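Jamon Opens Its Kitchen Table Sessions to Help Robots Learn Everyday Chores

SULTPORT, March - Jamon, a small company that builds learning software for household robots, is pleased to share news of its Kitchen Table program, which gathers examples of ordinary chores from people who do those chores very well and have mostly never been asked to show anyone how. The first collection, named Hattar, now holds 794 recorded tasks, and the company plans to reach 1,000 before the summer.

The idea is a simple one, though it took us a good long while to get comfortable with it. People come to our Sultport rooms, pick up a pair of hand-held grippers, and work through household jobs at an easy pace. Printed marker patterns on the grippers let our software follow where each hand goes, and the recordings become lessons for a system that will one day have to do the same work with grippers of its own.

"We started with folding towels, and I think we all fell a little in love with how differently people fold towels," said Mariama Wumbei, who leads the program at Jamon. "Then we moved on to cookers and pots, and the differences only grew. Some people steady the rim first, some go straight for the pot, and we want every one of those ways in the collection."

Kitchen appliances have become a favorite at the sessions. A cooker has a body, an inner pot and a lid or two, and a person handling them with gray gripper fingers has to think about where to hold on and how firmly - just the sort of thing most of us stopped noticing years ago.

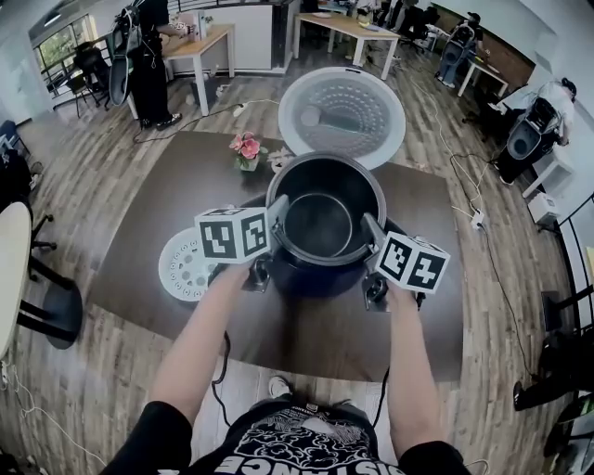
What Comes Next

A second site will open in Plirbridge later this spring, with 2 rooms set up for kitchen work and longer hours for people who can only come in the evening. Jamon expects to add 400 tasks there in its first season, among them setting a table, packing a lunch and putting away groceries, which our Sultport participants have been requesting with real feeling.

No technical background is needed to take part. Each new participant gets an unhurried introduction to the grippers, plenty of time to practice, and payment for the full session, practice included. Dropped spoons and second tries are welcome, and they are kept in the collection alongside the smooth ones, so that the system can learn how people recover from a slip.

"Folks apologize to me when something slides out of the gripper, and I always tell them please don't," said Wumbei. "I've learned a great deal from those moments, and I hope our robots will too."

About Jamon

Jamon develops learning software for robots that work in homes. The company is based in Sultport. Residents of Sultport and Plirbridge who would like to join a Kitchen Table session may sign up at the front desk or through the participant page on the Jamon website.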